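Rule Changes and Timing Notes for the December Rounds

The football section met Sunday after the early games to settle how the regular season runs into the playoff rounds. What follows is the version the coaches agreed to, with the points that drew the most questions at the end.

Seeding. The top two teams, Wiridum and Brovisska, finished with the same record. The first tiebreaker is the head-to-head result, and they split their two games. The second is point difference in games between the tied teams, which puts Wiridum ahead by 11. Brovisska asked whether the overtime score in the second meeting should count in that figure. It does. The rule has said "final score" since it was written, and an overtime score is a final score.

Suvarna takes the third seed and Taletti the fourth, after finishing the year at .500 with a win over Suvarna in the last week. The semifinals are therefore Wiridum against Taletti and Brovisska against Suvarna. The higher seed hosts and picks its sideline. The visiting team calls the coin toss.

Overtime. Regular season games used one extra period and could end in a tie. Playoff games cannot. Each team gets a possession from the 25 yard line, and the sequence repeats until one team leads after an equal number of possessions. From the third sequence on, a team that scores a touchdown must try for two points. Each team has one timeout per sequence, and unused timeouts from regulation do not carry over.
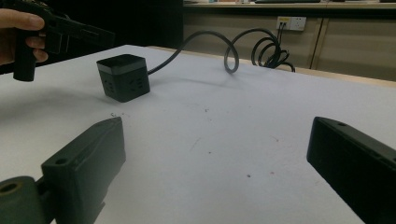

Hand-held gripper at the edge of a white table.

Clock. The play clock runs 40 seconds from the end of the previous play, or 25 seconds from the referee's signal after a penalty, a timeout or a change of possession. During the season several crews used 25 in every case, and it showed in the play counts. Teams averaged 63 snaps under the 40 second clock and 53 under the other. Crews have been told to use the written rule for all remaining games.

The game clock stops on first downs only in the last two minutes of each half. At all other times it restarts when the ball is spotted. A runner who goes out of bounds stops the clock until the referee's ready signal, except in the last two minutes, when it stays stopped until the snap.

Kicking. The change to touchbacks stays in place for the playoffs. A kickoff fielded in the end zone and not returned comes out to the 25. A kickoff that goes out of bounds comes out to the 35, or the receiving team may have the kick taken again from five yards back. A fair catch inside the 25 gives the ball at the spot of the catch – two teams had been playing it as a touchback.

Punts are unchanged. The two outside men on the punting team may leave at the snap, and everyone else must hold until the ball is kicked. Vernon Bouchard will be the referee for the first semifinal and has said he will watch this closely, as it was missed in both Brovisska games.

Rosters. A player must have dressed for at least three regular season games to be eligible. Injured players who were on the sideline in uniform count as dressed. Final lists go in by 6 p.m. on the day before the game, and no names can be added after that, although numbers may be corrected up to kickoff.

If lightning stops play, the wait is 30 minutes from the last strike seen. A game stopped for the night resumes from the same down and spot, with the same time on the clock.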